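Wilterier Everyday Cloth, Light Mint Green

A soft, easygoing cloth for the kitchen, the bathroom and anywhere else that crumbs and drips like to gather.

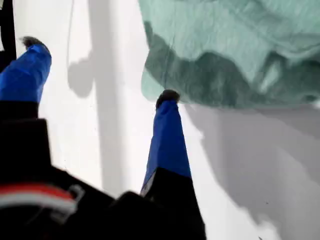

How should I wash it the first time?
Give it a warm wash on its own before you use it, skip the fabric softener, and hang it up to dry.

We've been selling the Everyday Cloth for a good few years now, and it's still the one we reach for at home (there's always one over the faucet and another one hiding in the car!). It folds down small, so a whole stack fits in a kitchen drawer with room left for the dish towels.

Sold singly or in packs of 10. Wash with like colors, and please keep it away from bleach, as the mint shade is a gentle one and we'd love it to stay that way.

Item 101. Also in the Wilterier range: the Cantero dish towel and the Hunaneck apron.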